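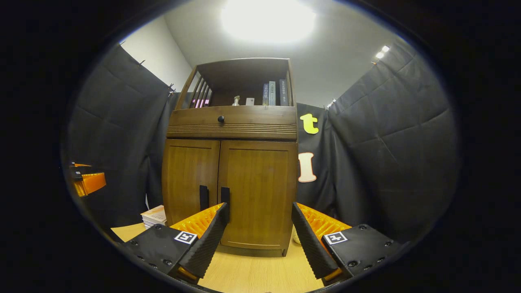

手持ちグリッパーの指を比べる手順(家具の扉・引き出し編)

急ぎで書いてます。図はあとで足すかも。とりあえず手順だけ先に。

対象:手持ちグリッパーで操作データを録っていて、指を替えようか迷っている人。アームにつける前の段階の話。アーム側の比較は別ページにします。

比べたのは次の指。
・Kikon 柔らかい指、内側に滑り止めのパッド
・Sisumel 形はKikonに近い、パッドが薄くて硬め
・Susico 硬い平爪。基準用

結論だけ欲しい人は下の「結果メモ」まで飛んでください。

用意するもの

・グリッパー本体 2台(左右で同じ指をつける。混ぜない)
・指 上の各種、左右分
・六角レンチ、ネジの予備
・マーカー(本体のマウントに貼るやつ)の印刷済みシート
・戸棚。引き出しと開き戸が両方あるもの
・棚に置く小物。ポンプボトル、小箱、本など
・養生テープ
・記録シート

戸棚は取っ手の種類が混ざっているほうがいいです。丸いつまみと縦の棒ハンドルでは、指の当たり方が全然ちがう。全部同じ取っ手の家具で比べて「どれも変わらない」と書いたのが前回の失敗。

ポンプボトルは中身が透けるタイプだとマスクが抜けにくいので、難しめの課題として最後に回す。中身は水でOK。こぼすので雑巾も。

手順1 指の取りつけ

1. 本体の電源を落とす。
2. 古い指を外す。ネジは小皿に。床に落とすと本当に見つからない。
3. 新しい指を仮止め。
4. ゆっくり閉じて、先端どうしが正面で合うか確認すること。
5. ずれていたら緩めて直す。合ったら本締め。
6. 開閉をくり返してから、もう一度先端を見る。柔らかい指はここでだいたいずれます。

締めすぎ注意。リブの根元が変形すると、空の状態でも先端が内向きになる。一度やりました。そのときは開き幅の値まで全部おかしくなって、半日分が無駄に。

左右の表示が逆に刻印されているロットがありました(Sisumel)。刻印を信じないで、パッドの向きで判断。

手順2 マーカーとカメラ

マーカーは指の根元、マウントの平らな面に貼る。指本体には貼らない。柔らかい指は握ると曲がるので、そこに貼ると開き幅の推定が握力で変わってしまいます。

貼ったら全開、半開、全閉で検出を見る。全閉で片方が消えるときは、たいてい貼る位置が外に寄りすぎ。

カメラは魚眼。端がかなり曲がるので、キャリブレーションは指を替えるたびにやらなくてもいいけど、カメラに触ったら必ずやり直し。レンズを拭いただけでもずれたことがある。うちだけかもしれない。

天井の照明が入ると白飛びします。低い位置から見上げる動きが多い課題(下の扉とか)だと特に。対策は次のどちらか。
・露出を固定する。自動のままだと扉を開けた瞬間に画面全体が揺れる
・照明を少し落とす。落としすぎるとマーカーが死ぬ

自分は露出固定でやってます。値は環境によるので書きません。

明るい色の指は白い照明の下で縁がにじむことがあります。マーカー検出には関係なし。指の輪郭を使う処理を入れている人だけ気にしてください。

手順3 位置決め

戸棚の前にグリッパーの待機位置を決めて、床に養生テープで印。録り始めは毎回ここから。

背景は厚手のカーテンかキルトの布が楽です。無地すぎると特徴点が取れなくて自己位置が飛ぶので、何か貼るか吊るすといい。最初は真っ黒な布だけでやって、軌跡が壁を突き抜けました。布に大きな切り文字を貼ってからはだいぶまし。模様のある布も効く。

床の物は、課題に使わないなら場所を決めて動かさない。途中で誰かが片づけると、前半と後半で条件が変わります。

手順4 課題

各指で同じ順番。順番を変えないこと。慣れの影響が出るので、できれば指の順番のほうを日で入れ替える。

課題A 引き出し
丸いつまみをはさんで手前に引く。止まったら押して戻す。つまみが端に寄っている引き出しだと斜めに力がかかって途中で引っかかる。それも込みで比べたいので、あえて端寄りのつまみを使う。

課題B 開き戸
縦の棒ハンドルを横からはさむ。閉じきらなくていい、棒の裏に指が回れば引ける。開けたら一度止めて、戻す。左右の扉を両方やる。片方だけだと手首の向きがかたよる。

課題C 小箱
棚の小箱を取って、棚の前縁に置きなおす。つぶさない。つぶれたら失敗あつかい。

課題D 本
立っている本を一冊抜く。背の上側に片指をかけて少し倒し、はさんで引く。硬い爪だと表紙に跡がつくので、傷んでいい本で。

課題E ポンプボトル
胴をはさんで持ち上げ、となりへ移す。ヘッドを押すところまでやりたかったけど今回はなし。

1つの課題につき16回。失敗しても止めずに、そのまま記録して次へ。やり直した分を成功に数えると比べられなくなるので注意。

手順5 記録

シートの列はこれだけ。
指/課題/成否/滑り/つかみ直し/メモ

「滑り」は目視でいいです。力センサーがある人は値も。メモ欄には必ずず何か書く。「なし」でもいい。空欄だと、書き忘れか何もなかったのかが後でわからない。

ファイル名は指、課題、通し番号の順。日本語は入れない。変換スクリプトが落ちます。

録画が終わったらその場で先頭と末尾を再生。全部録ってからカメラのケーブルが抜けていたと気づくのはつらい。

結果メモ

うちの戸棚での話なので、そのまま信じないでください。

Kikon
棒ハンドルは楽。多少ずれても指がなじむ。引き出しの丸つまみも滑りは少なめ。弱いのは本で、背にかけた指先が逃げる。先端に芯がないのでしょうがない。パッドの表面に紙の粉がたまると急に滑るので、課題Dのあとは拭く。
パッドの端がはがれたのは録画63本目。接着しなおしてから続行。

Sisumel
本はこれがいちばんよかった。パッドが硬いぶん指先がきく。かわりにポンプボトルが苦手で、胴の丸みに乗らずにくるっと回る。つまみは普通。棒ハンドルはねじれ気味に入ると外れます。
あとネジ穴がきつい。最初の取りつけに時間がかかった。

Susico
基準用なので期待していなかったけど、まっすぐ入ったときの引き出しは一番速い。ずれたら終わり。小箱はつぶす。手に伝わる感触ははっきりしているので、操作する人の練習用としてはむしろ好きです。

どれか1つと言われたらKikon。扉と引き出しが中心のデータなら迷わない。本や薄い物が多いならSisumelにして、ボトル類は別の日に指を替えて録る。

よくあるつまずき

Q的なものをまとめて。

・開き幅がじわじわ変わる
ネジのゆるみ。手順1の6に戻る。柔らかい指は振動で特にゆるむ。

・マーカーが片方だけ飛ぶ
反射。つや消しの紙で印刷しなおす。ラミネートは不可。

・2台目のグリッパーが視野に入る
両手でやるなら普通のことなので消さなくていい。もう一方のマーカーまで拾ってしまう場合はIDを分ける。同じシートを切って両方に貼ると必ず混ざる。やりました。

・下の扉で軌跡が乱れる
床に近いとカメラが床と扉ばかり見る。動きをゆっくりに。それでもだめなら床に目印を足す。

・フレーム数が合わない
1課題分を通して録ったら1,804フレームのはずが少ない、という日があった。原因はカードの書き込み速度。速いカードに替えたら直りました。グリッパーのせいにする前にカードを疑う。

指の交換のタイミング

・パッドのざらつきが指で触ってわからなくなったら
・リブに白い筋が出たら
・閉じたとき先端が左右で食いちがって、締めなおしても直らないとき

片側だけ替えるのはおすすめしません。新しいほうが硬いので、つかんだ物がそっちへ押される。左右セットで。

データ整理

変換まわりはKiềuというスクリプトを使っています。社内のやつで、公開の予定は今のところなし。やっていることは単純で、マーカーから開き幅を出して、映像の時刻に合わせて並べるだけ。自前で書いてもそんなにかからないと思います。

スクリプト名の「ề」でパスが壊れる環境があるので、フォルダ名はkieuにしておくこと。これで1時間つぶした。

失敗の録画も消さない。別フォルダへ。どの指がどう失敗するかを見たいときに、いちばん役に立つのがそっち。

追記(7月)

Armelle Picardさんから、課題Bは開ける角度をそろえないと比較にならないのでは、と指摘をもらいました。その通りです。扉の下、床にテープを貼って、そこまで開けたら止める方式に変更。上の結果メモは変更前の数字なので、課題Bだけ録りなおし中です。Kikonの印象は今のところ変わっていません。

Sisumelの厚いパッド版が出るらしいので、届いたら同じ手順でやります。アームにつけた状態の比較はそのあと。

記録シートのひな形が欲しい人は連絡ください。列は上に書いたのと同じです。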